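The Long Life of a Bath Towel
July 2025

Our family bought its towels in Gerville, at a little shop called Gundberg that smelled of starch and cedar, and I still judge every towel I meet by the ones that came home from there.
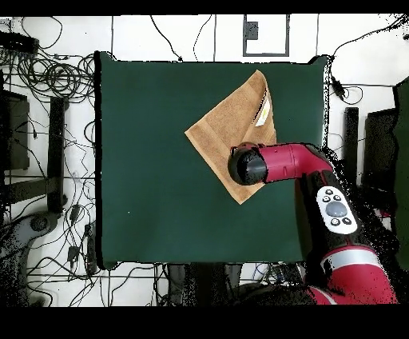 What the loops are for

Terry cloth drinks because of its loops – the more of them, and the longer, the thirstier the towel. The old Mac Giolla mill kept 683 looms going in its best years.

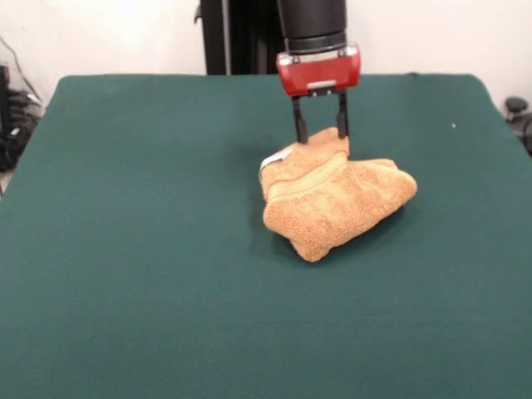 Tan terry cloth on green felt.

Most of us wash towels far too kindly, with heaps of softener that coats the cotton.
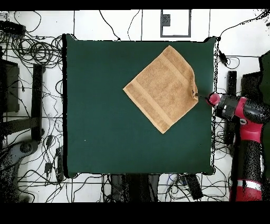
I was raised to fold in thirds, and I'll defend it to anyone who will sit still long enough. The woven bands make a handy guide, running parallel to the hem as they do on this tan one, and a corner that has flipped over is worth smoothing out before you start.

Then comes the question of when to let one go, and I am hopeless at it. My oldest has seen almost 1,150 washes.

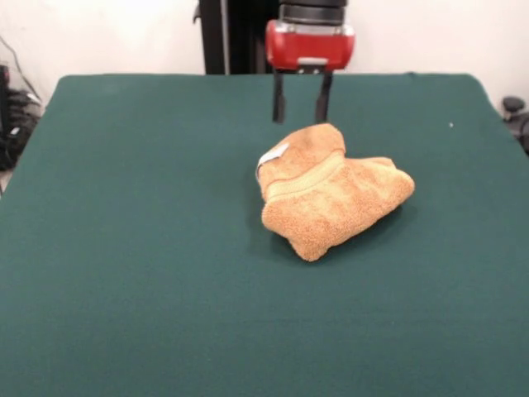
Drying is where good towels are lost, I'm afraid. Give each one a shake and hang it wide open, and try not to leave it in a lump like the caramel-colored one here, with its little white tag poking out of the folds. Mine go on the line until October, and then it's back to the rack by the stove.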